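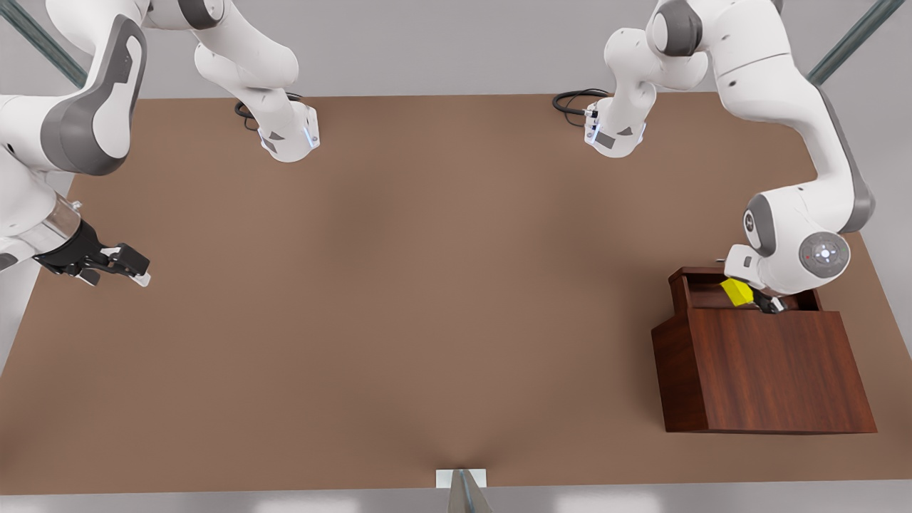 Advertisers buying through Giseo's self-serve platform were charged for impressions served outside their frequency limits for most of November, according to a notice sent to account holders. The company attributes the fault to a change in how its servers recognised returning browsers.

A frequency cap sets the maximum number of times one person is shown a given ad. Giseo enforces it with a counter tied to a hashed identifier. After the change, the counter was written under one version of the hash and read under another. The lookup returned zero, and the ad was served again.

The notice lists 1,137 affected campaigns. Those with a cap of 4 or lower saw the largest overrun. Campaigns bought on a cost-per-click basis were billed correctly, although their click-through rates were understated.

Riaan Zwane, who manages programmatic buying at the Endthorpe agency, noticed the problem in a retargeting campaign for a furniture client. Reach had flattened while spend continued at the normal pace. "The dashboard showed average frequency inside the cap," Zwane said. "It was reading the same broken counter. We only found it by exporting the server logs and grouping by household."

One household in that export had received the same banner 200 times.

Giseo will issue credits automatically where the overcharge exceeds $950. Smaller amounts must be claimed through the billing centre, with the campaign number and the flight dates. Credits apply to future spend and can't be withdrawn as cash.

Keabetswe Masilela, a measurement consultant, argues that the threshold favours large accounts. She also recommends that buyers discard November frequency data from any attribution model, as the logged exposures can't be reassigned to individual users after the fact.

Giseo says both functions now use the same hash. Corrected reports are to appear in the dashboard once reprocessing is complete.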